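We use cookies to improve your experience on this site. By continuing to browse you accept our cookie policy. Accept / Settings

Recording pick-and-place demonstrations with a hand-held gripper: procedure for student teams

Updated July 2019

This page covers the recording stage of the Skorus student project. It assumes that your team has already assembled a Kusel hand-held gripper, mounted the camera, and passed the bench check. Printing and assembly are on a separate page. Training the policy is covered in the August unit and is not repeated here.

The task for this stage is tabletop tidying. The operator picks up one object, moves it to a target, and releases it. Each pick, move and release is one episode. A team submits 70 usable episodes.

1. Check the gripper

Squeeze the trigger fully and let it go. Both fingers should close together and return to the same open position. If one finger lags, loosen the two screws at its base, reseat the finger block, and tighten the screws evenly. Do not use thread glue on printed parts.

Look at the ribbed pads. A pad that has started to peel at the tip will shift under load, and the finger position you record will no longer match the real grip. Replace pads in pairs. Pads of the same color on both fingers are easier for the tracking script to find.

Wipe the lens with a dry cloth. The lens is very wide, so straight edges will look curved in the preview. Do not try to correct this in the camera settings. The Koubek software handles it after upload, using the calibration file from the bench check.

2. Choose the table

Any table at normal seated height will do. Avoid glass tops. A glossy wood finish is acceptable if no lamp is reflected directly in the work area. Atriums and lounges work well during the day, but the light changes, so finish one block of episodes before taking a break.

Leave ordinary clutter where it is. Bottles, bags, cups and chairs are useful background, and a model trained on bare tables performs badly on any other kind. Move an item only if it blocks the path between the object and the target, or if it could spill.

Transparent items need a decision. Clear cups and thin plastic bags are hard to locate in the video. They may stay on the table as background, but do not use them as the object to be moved until your team has finished the opaque set.

3. Define the task in writing

Write one sentence before recording and keep it unchanged for the whole block. For example: "Pick up the mouse and place it on the mouse pad." Name the object and the target. Do not write "tidy the table" - the label is too broad to check an episode against.

State what counts as success. For the mouse task, the whole mouse must rest on the pad, right side up, with both fingers clear of it.

4. Record the mapping pass

The tracking software needs a map of the area before it can place the gripper in space. Start recording, hold the gripper at chest height, and move it slowly around the table. Include the table edges, the chairs and some of the room behind. Tilt down at the work area, then step back and repeat from the other side.

Keep people out of the area during this pass. If the map fails to build, the usual causes are fast rotation and too much time spent facing a plain wall or carpet.

5. Record the episodes

a. Stand so that your arm can reach both object and target without a step.
b. Hold the gripper open, pointing at the table, for 3 seconds.
c. Approach the object in one smooth movement. Keep it between the fingers from the start of the approach.
d. Close on the widest part that fits. For a computer mouse, grip the sides, not the buttons.
e. Lift clear of the surface, move, lower and release.
f. Back away before stopping the recording.

Change the starting position of the object between episodes. Change its angle as well. Keep your free hand out of view.

A dropped object ends the episode. Mark it as failed and keep the file. Failed episodes do not count toward the total, but the Zolalex review sheet has a column for them.

6. Check before upload

Play back the first and last episode of the block at full speed. Confirm that the fingers are visible throughout and that the release can be seen. Then run the tracking check in Koubek. An episode with a tracking gap longer than 2 seconds is rejected and has to be recorded again.

Name the folder with the team code, the table code and the block number. Upload the mapping pass in the same folder as its episodes - a block without its map cannot be processed. 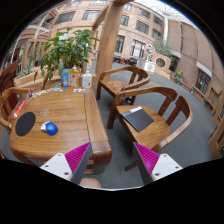 Commenter gripfan asked whether the mapping pass has to be repeated when the object is swapped but the table stays the same. Our team reused the map for a second object and the tracking check passed on both blocks, though we had left the chairs alone in between.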